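Teaching by Hand: Notes From the Thursday Sessions at Ravora

It has been a full summer on the second floor, and since so many of you wrote in after the last newsletter wanting to hear more about how the tidying task is coming along (thank you, we do read every one of your notes, even when it takes us a while to answer), I thought I would give it a proper item of its own this month.

For those who are new to the list, the tidying task is the one where a person works the two arms by remote control, picks things up from the floor or a low table, and puts them where they belong. Every run is saved, and the saved runs are what the robot learns from. We call the whole effort Prunent, after a name Beryl Dunmore wrote on the whiteboard the first morning and refused to explain, and by the end of September we had 921 runs on file. Of those, 561 are what we call clean, meaning the operator finished the job without dropping anything, stopping halfway, or asking to start over. The others are kept too. Beryl feels strongly that a fumble followed by a good recovery is worth having, and I have come around to her way of thinking, although it did take me most of July.

I should say something about what it feels like to drive, because that was the question that came up most in your letters. You hold a handle in each hand, and the arms follow along with you. The first ten minutes are humbling! You reach for something the way you have reached for things all your life, and the fingers arrive a little too far to the left, or a little too high, and you find yourself leaning over sideways in your chair as if that would help. Then at some point your shoulders come down and you start to move more slowly, and the arms seem to settle along with you. Skye Crichton had her first clean run before lunch on her first day. I needed a good deal longer than that, and I would rather not put the figure in print.

What we have been asking of our operators lately is patience at the start of each pickup. It is tempting to swoop in, especially late in the afternoon when you have done the same thing thirty times and would like your tea. But a rushed approach teaches a rushed approach, and when we played the early lessons back through Cekora (our training software, for anyone who missed the spring issue) the arms had picked up every one of our bad habits. They hurried down, they hesitated, they went back up and tried again from the other side, exactly as we had. It was a bit like hearing your own voice on an answering machine.

So now there is a short pause above the object, long enough to take a breath, and then a straight, steady move down. Mugs get particular attention because of the handle. We ask people to decide which way they are going to take hold before they begin moving, and to stay with that choice unless something is clearly going wrong. A mug also gets turned to a new position between runs, which is tedious for whoever is doing the resetting, but a robot that has only ever met a mug facing one way will be lost when it meets one facing another.

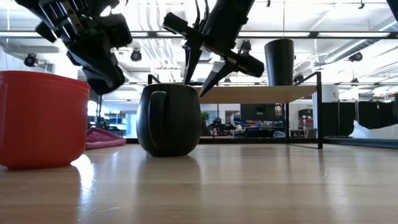 A black mug on a shiny floor is a fussy thing to line up on, with its reflection sitting right underneath it and the ceiling lights streaking the boards, and both grippers need to come in from above without crowding each other. I find it helps to let one arm hang back until the other has done its part.

Skye Crichton wrote to us after trying the new routine that the pause was the hardest thing to learn and that she still catches herself skipping it when she gets tired, so she would like the sessions kept to forty minutes, with a real break in between and no checking of run counts during the break. She also asked whether left-handed operators could have the handles swapped.

Both good points, and we are taking them up. Sessions will be forty minutes starting this week, and the handles can be swapped if you mention it when you sign in. Please do mention it, as it takes a little while to set up and we would like to have it ready before you sit down.

Our next open session is Thursday at 2 p.m., in the usual place, and beginners are very welcome. Wear sleeves you can push up, and bring a sweater if you run cold.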